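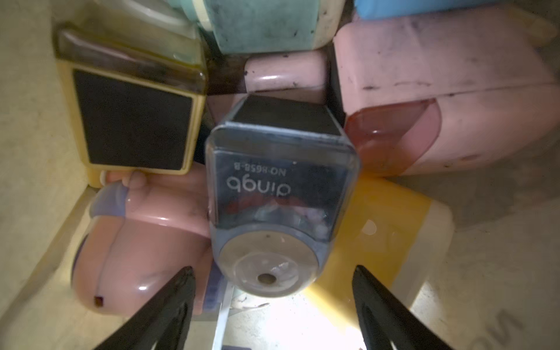
What weight of paper should a beginner buy for coloured pencil?
Go for 200gsm if you can, as it takes several layers without going shiny or tearing.

Home Forum Meet-ups Swap Shop Log in
Print this thread | E-mail to a friend

inkytoes
I've been doing coloured pencil since the start of April and I'm already stuck. I get three layers down and after that the colour just slides about on top! It's a cheap pad from the supermarket, no weight on the cover, quite smooth. My pencils are the tin of 12 from Shi on Comville high street. Is it me, the pencils or the paper? I don't want to buy a big set if I'm going to be just as rubbish with it.

Raquel Vilela
It's the paper. It's nearly always the paper (sorry, I say this to everyone). Smooth cheap stuff has nothing for the pigment to grab, so once you've filled what little tooth there is you're done. I use the Uvico cartridge pad and get eight or nine layers if I go lightly. Stick with your tin for now, 12 is plenty to learn mixing on.

greyheron
Going to disagree with Raquel a bit. I drew on printer paper for years and it was fine for what I was doing. If someone's stuck at three layers I'd look at how hard they're pressing. Hold the pencil further back, right near the end, and try again before you spend anything.

Raquel Vilela
Fair enough about the pressing, but printer paper?? It goes bobbly if you so much as look at it with a rubber.

greyheron
I don't use a rubber :)

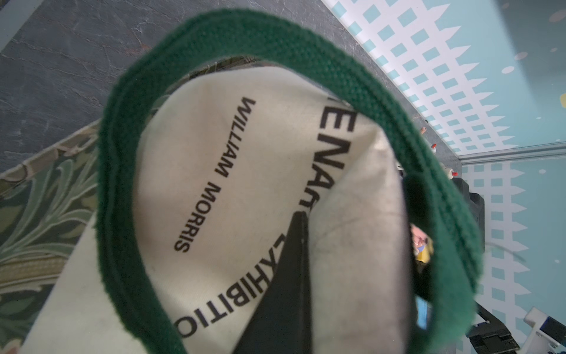
William Morris bag, green handle

inkytoes
OK so I tried holding it further back and I got a fourth layer, a bit wobbly but it's there. Still can't get a proper dark though. My pear has a shadow the colour of weak tea. Do I need a black?

Efthymia Psarras
Don't use the black yet! Put dark blue down first, then brown over it, then whatever green your pear is. It looks horrible halfway through and you have to keep your nerve. I've got a pear from my first year that I nearly binned at the blue stage and it's now on my mum's kitchen wall.

mossybank
I use black all the time and nobody's arrested me. Very light, under everything else. Blue makes fruit look bruised, sorry Efthymia.

Efthymia Psarras
Depends on the blue, I'd say. Anything leaning towards purple is all right, but a bright sky blue, then yes, bruised. 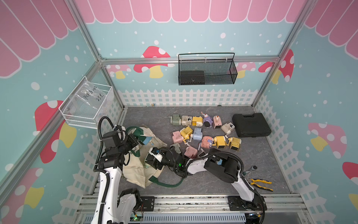
Kidwood Sketch Club: Beginners' Board

inkytoes
I've done the pear three ways on one sheet, black under, blue under, and one with just brown. The brown one is the flattest. I think I like the blue, but my sister says the black one looks more like something you'd eat. Bought the Uvico pad as well, so I'll do them all again on that.

greyheron
Do one on the supermarket pad at the same time or you won't know what made the difference.

Raquel Vilela
Ooh yes, do that. And use the same pear if it lasts.

mossybank
Put the date on the back of each one. I never did and I wish I had.

Recent threads
Blending without solvent
Which white pencil shows up on black paper?
Drawing glass, page 94 of my sketchbook
Left-handers and smudging (194 replies)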